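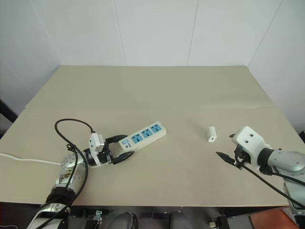 Project Report, Model Railroad Elective
By the Layout Group, Lozano Technical College
August 2026

We wanted to build a working small-town branch line in N scale, with a passing siding, a grain elevator and a river crossing, and to have it running before the end of the term. It runs! It runs a little slower than we'd like on the grade out of Cunus, but trains go all the way from one end to the other and back, and we are very happy with it.

The line is made up. Cunus is the lower town, Itidau is the upper one, and Nelel is the flag stop between them where the siding is. We drew the track plan on graph paper first and then again at full size on the back of old wallpaper, and the second drawing saved us. The curve into Itidau looked fine on the small plan and was far too tight on the big one. We widened it to a 17 inch radius, and the longer passenger cars now go through without the couplers pulling sideways.

Benchwork and roadbed

The frame is one-by-three pine with a foam top, 60 inches long. We glued cork roadbed along the center line and pinned it overnight. One stretch near the river lifted and had to be done again with less glue and more pins. If you try this, sand the top edges of the cork before laying track. We skipped that on the Cunus end and you can hear it when a train goes over.

Track and wiring

There are 21 feeder wires in all. That sounds like a lot for a layout this size, but our first version had only four and the engines stalled at Nelel every single time. Red goes to the front rail, black to the back rail, with no exceptions (we made one exception, and spent an afternoon finding it).

The turnouts are thrown by hand with slide switches under the front edge. We would love to motorize them next term.

Scenery

This was everyone's favorite part. The hills are plaster cloth over crumpled newspaper, painted tan and then brown while the tan was still damp, so the colors ran together nicely. Trees are dried weeds dipped in thinned glue and ground foam — we made over 381 of them and used nearly all. The river is clear acrylic poured in three thin layers over a dark green bed. The second layer trapped some bubbles beside the bridge pier, and we dabbed white paint over them to make rapids. Visitors like the rapids best.

What still needs work

The grade out of Cunus should be gentler. The grain elevator needs a roof and a loading spout. The backdrop is plain blue, and two of us are sketching clouds and a far ridge for it. We plan to have those done for the open house in October, along with a printed timetable for the Itidau local.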